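What I Learned About Putting Snacks in a Box: A Student Project Report
December 16, 2018

When I picked my project last winter, I wanted something that sounded easy, so that I could spend my time on the method. Putting a bag of snacks into a plastic container sounded easy. I called the project Risura, and most of this report is about how wrong I was (happily wrong, I should add, as I have enjoyed nearly every minute of it).

The question was a simple one. If a person shows a task many times with hand-held grippers, does it help the learned policy when the person begins each showing from a different spot above the table? My first batch, which I named Kiko, was recorded the lazy way, with both grippers starting from the same place each time. The second batch, Chávez, was recorded with the starting places drawn from a shuffled list. Everything else I tried to hold still: the same table with its white top, the same lighting, the same person doing the work, which was me.

Each batch had 80 showings in it. I trained one policy per batch with the same settings, which I had borrowed from a class exercise in January and changed very little. One view looks down over the whole table and the others come from the grippers themselves, and all of them went into the training together.
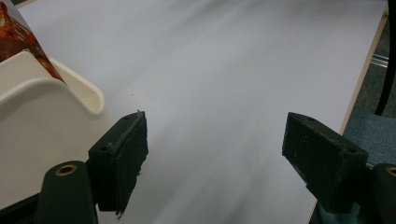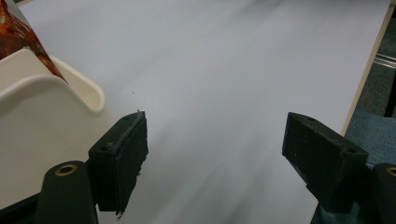
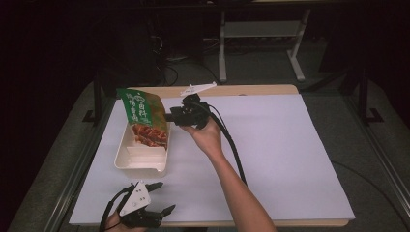
Views from the grippers and from overhead, with the cream container on the table.

Cleaning the recordings took far longer than making them. After I had thrown away the stretches where I was only getting settled, I was left with 3938 short clips across the two batches, and I looked through every one of them. I would do that again, tiring as it was, because I found a mistake of mine that no chart would have shown me. In a good part of Kiko I had been steadying the container with my left gripper a moment before the bag came near it, and in Chávez I had mostly stopped doing so. That means the two batches differ in more than their starting places, and I have to be careful with what I claim.

With that warning given, these are the results. I ran both policies in the teaching lab at Skalilcombe, with 13 tries each, and counted a try as good if the bag ended up standing in the container and stayed there when the grippers let go. The Kiko policy managed 2 good tries. It would go to the place where it expected the bag to be and close very confidently on the air beside it. The Chávez policy did better on reaching – it touched the bag far more often – but it was clumsy at the end, and the bag tended to catch on the rim and fold over. I have left its count out of the summary table until I can settle what to do with the tries where the bag stood up but leaned badly, and my notes on those are in the appendix.

My own reading is that varied starts helped with finding the bag and did little for placing it. Placing seems to want the second hand, and my habit of steadying the container in the first batch may have been worth keeping. Next term I would like to record a third batch with varied starts and the steadying put back in, and write down the rule for a good try before I run anything.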